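Home | Syllabus | Notes | Lab hours | Contact

Week 6: Looking hard at a bin-picking kit

OK, so last time we did grasp planning on paper. This week I want you thinking like a buyer, and the thing we're reviewing is the Flernonach picking kit, the one Clunstead sells as a package: gripper fingers, wiring, and their Obi software to choose where to grab. You bring your own arm.

My first impression is pretty good! The setup guide runs 136 pages and I only got lost twice (both times in the part on tool calibration, so read that chapter slowly). Obi is easy to talk to, and I love that it lets you see the grasps it threw out, with the score next to each one.

What bugs me is the item list. The kit ships with 114 items it says it can handle, and most of them are boxes. Your homework bin should be meaner than that. Mix up round stuff, shaggy stuff, thin stuff lying flat, and at least one thing still in its packaging. Put something in a corner too, where the walls get in the way of the fingers.

For your write-up, answer these in your own words:

- Which item would you expect the kit to miss first, and why?
- What would you want from Clunstead in writing before you paid?
- How would you log a grab that slips halfway up?

Pilstead sells a cheaper kit with suction only. Read their sheet as well (it's in the course folder) and tell me which one you'd pick for a bin like mine. Two pages is plenty.
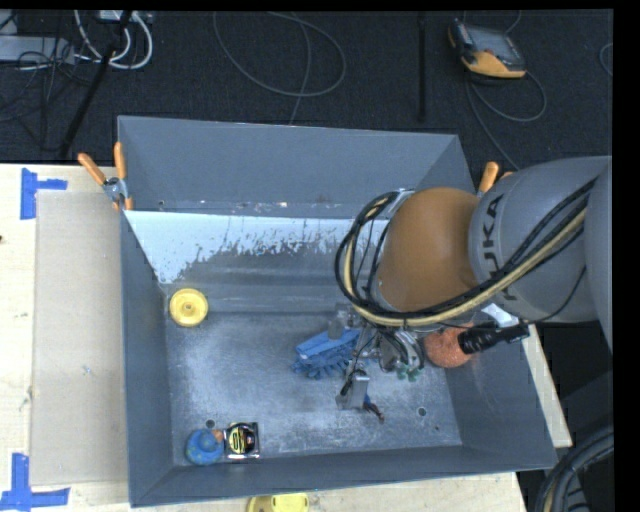
Fig. 6.1. KUKA arm over the mixed bin, tape measure in the front left corner.

Questions? Use the course contact page | Back to top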